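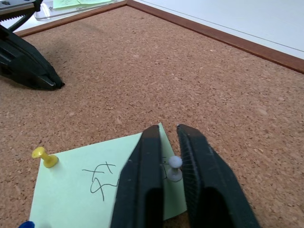
Clendow, July

I learned to cook from my mother, who never wrote anything down, and I learned English partly from cookbooks. For this reason I read recipes more slowly than most people do. When a word is not clear to me, I look in the dictionary, and if the dictionary does not help I start to suspect the recipe.

My complaint is with the words "salt to taste." They stand in almost every recipe for soup, stew, beans, rice and sauce, and I think we should stop printing them without a number beside them.

The usual defense is that people are different. One likes more salt, another likes less, and a doctor may have told a third to use almost none. I agree with all of it. But people are also different about sugar, and I have never seen a cake recipe that says "sugar to taste." The writer gives a number, and the cook who wants a less sweet cake takes away a spoonful the next time. A number does not take away anyone's freedom. It gives them a place to begin.

When I was new in Clendow I made a bean soup from a book that I borrowed from the library. I did not know how much salt a big pot of beans needs. I put in half a teaspoon, tasted it, and found nothing. I put in another half and again found nothing. I was afraid to continue, so I served it. My guests were polite and ate bread. Some years later my neighbor Lihua Dai, who cooks for large family dinners, told me that for the same pot she would use seven times what I used on my first try. I would never have dared. The book could have told me in one line.

There is a second problem. With some dishes you cannot taste. Nobody should taste raw meatballs or raw sausage, and still I find "season to taste" in these recipes too. A patient writer will say to fry a small piece first and try it, and I am grateful to that writer. The others leave you with a bowl of raw pork and your own courage. 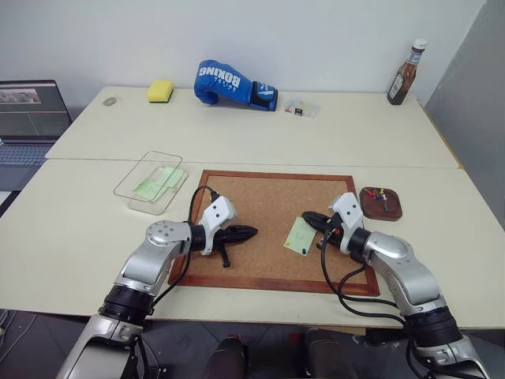 Cork board with a reddish-brown frame, flat on the table.

Bread bakers are much better about this. The recipe I use most is from Vicente Figueroa, who had the bakery Wundeck on our street until he retired. It says 590 grams of flour, and it says the salt in grams also. The dough rests in the refrigerator for 24 hours. I have changed his salt a little, and I know exactly by how much I changed it, so I can go back. With my soups I can never go back. A good soup is an accident I can't repeat.

I showed him a draft of these opinions and he did not agree with me completely. He says that beans, tomatoes and broth are never the same two times, while flour is nearly always flour, and so a number for soup would be a kind of lie. He also says that a person learns to taste only by tasting. I thought about it for some days. He is right that a ripe tomato needs less help than a winter one. But I would still prefer to begin from two teaspoons and correct it than to begin from zero with a blindfold.

I should mention the kinds of salt, because somebody will write to me if I don't. Coarse salt takes more space in the spoon than fine salt, so a teaspoon of one is much weaker than a teaspoon of the other. Grams would solve it. Most kitchen scales do not measure very small amounts well, I know, so please print both: the grams, and the spoon with the kind of salt named. It would need only a few more words on the page. Recipe writers find space to tell me about their vacation in the mountains.

What I ask is small. Write "two teaspoons fine salt, then more if you like." Say when to put it in, because beans salted at the start and beans salted at the end are different beans. If the broth in the recipe is a salted one, say so.

My mother, by the way, salted with her hand, straight from the jar. I once caught it in a cup before it reached the pot and weighed it. Seven grams. She was quite annoyed with me, and she made me wash the cup.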